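Home » Clothing » Jackets » Layers

Witano High-Collar Ribbed Jacket, Black

Item group: Jackets and mid layers
Color: Black
Closing: Zipper at the front
Sizes: S, M, L, XL
Sold by: Hullmont Clothing Store, Nendeck branch and online

A black jacket for the months when a sweater is too little and a winter coat is too much. We have kept this kind of jacket in our store for a long time, and it is the one our customers ask for again when the old one is finished. It goes well over a T-shirt or a thin shirt, and it also fits under a rain coat if you do not take the rain coat too narrow.

The fabric

The Witano has a ribbed fabric with fine lines that run from top to bottom. You feel the ribs with your fingers, but on the skin they do not scratch. The fabric gives a little when you lift your arms, and it comes back to its shape after some minutes on a hanger. It is tested by the maker for 2000 rubs at the elbow and the cuff, which are the places where a jacket usually becomes thin first.

Black is the only color we order. The maker also had a dark blue until last year, but in the lamp light of the shop people could not tell one from the other and we had many exchanges.

The collar

The collar is high and stands up by itself. With the zipper closed to the top it covers the neck, so for a short walk you can leave the scarf at home. With the zipper half open it falls a little to the side, and some customers like it more in this way. If you have a beard, please close the last part slowly.

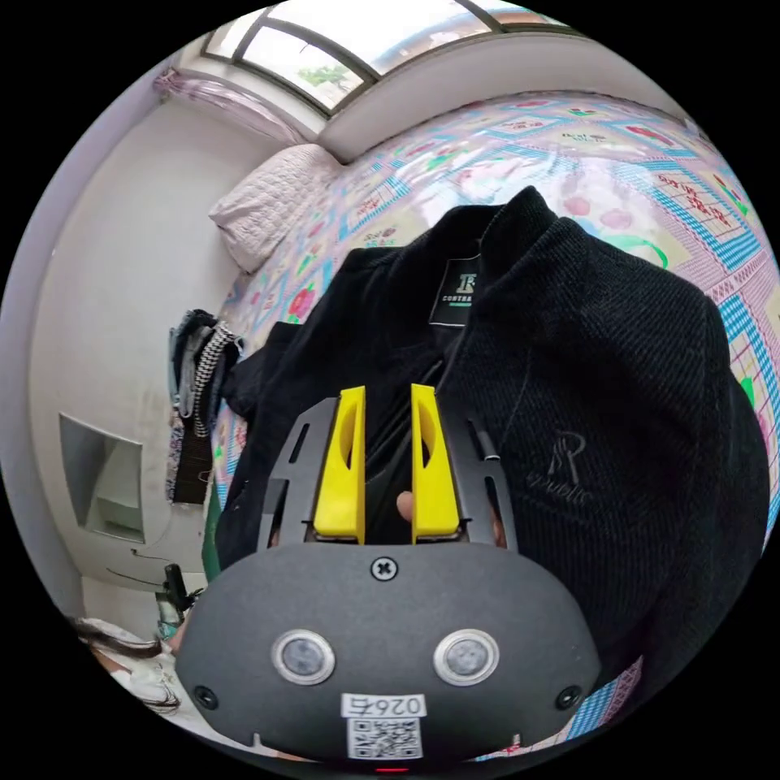 After a day in a bag or on the bed the jacket will have some folds. They are not a problem. Hang it in the bathroom while you take a shower, or shake it well and leave it over a chair for the night. An iron is not needed and we do not recommend it, as the ribs can become flat and shiny and they do not come back.

Washing and care

Wash at 40 degrees or less, with dark colors only. Close the zipper before you put the jacket in the machine and turn the jacket inside out. Use a normal liquid detergent, no bleach and no softener. Do not put it in the dryer. It dries on a hanger in one night, a little longer in winter.

For the first two washes the water can be dark. This is extra dye and it stops after that. Please do not wash it together with a white towel – we get this question every June, when people wash their jackets before they put them away for the summer.

If the zipper becomes heavy, rub the teeth with a dry piece of soap and move the slider up and down a few times.

Which size to take

The jacket is cut straight and not very wide. If you are between two sizes and you want to wear a thick sweater under it, take the bigger one. The sleeves are a bit long in size S. Our sewing desk in Nendeck can make them shorter by up to 40 millimeters, and you can wait in the shop while this is done. It takes around 20 minutes when there is no line.

Delivery and returns

Orders inside the country are sent with Yimer Parcel. You can also pick up the jacket at the branch, and we will send you a message when it is ready. Returns are accepted if the jacket has not been washed and the paper tag is still on it. Please fold it before you put it in the bag, with the sleeves to the back.

From our customers

"I bought it for the bus stop in the morning, and now I wear it also at home. The collar is the best part. The pockets could be deeper, my phone looks out of them." – Raghda Matar

Answer from the shop: Thank you for writing. We have passed your remark about the pockets to the maker.

Product text updated 18/07/2024

Also in this group: Witano Vest, Hullmont Rain Coat, Hullmont Thin Shirt with Long Sleeves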